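Tummont Park Golf Course
Clubhouse Renovation Meeting, Minutes
20 October 2023, pro shop office

Present: Danish Bajwa (course manager), Toon Aerts (Martens, architects), two members of the greens staff
Absent: representative from Brillero

Meeting called to order at 8:30 a.m. Minutes of the last meeting approved with one correction. The cart path width at the first tee should read 9 feet.

1. Floor plan
Toon Aerts presented the revised plan for the pro shop and grill room. The wall between the two comes out and the check-in counter moves to the east side so staff can see the first tee. Retail area goes up to 900 square feet. Danish Bajwa asked that the club repair bench stay near the back door. Toon will redraw that corner.

2. Locker rooms
The current plan shows 51 lockers in total. Greens staff asked whether any of those could be full height for rain gear. Toon said full-height units fit on the north wall only and would cost us a few of the small ones. Left open.

3. Patio and banquet seating
The covered patio will seat about 200 for tournament lunches. The fire marshal has not yet signed off on the second exit. Danish will call the city this week. The heaters quoted in the summer are no longer made, and Brillero is to quote a replacement.

4. Roofing
Graltora sent two samples, gray and brown. Gray preferred by all present. It has to match the cart barn, which will not be reroofed under this contract. Toon to check the color against the barn in daylight. 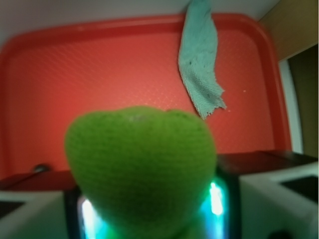
5. Schedule
Demolition is set to start in January, after the holiday tournament. The pro shop will run out of a trailer next to the practice green during the work. Power for the trailer comes off the irrigation panel. Greens staff want the electrician to look at that panel first, as the breaker tripped twice in August.

6. Other business
Parking for contractors will be in the lower lot. No trucks on the cart paths.

Action items
Toon Aerts: redraw repair bench corner, check roof color, send locker options
Danish Bajwa: call fire marshal, book electrician, follow up with Brillero on heaters

Adjourned 9:40 a.m. Next meeting to be set by email.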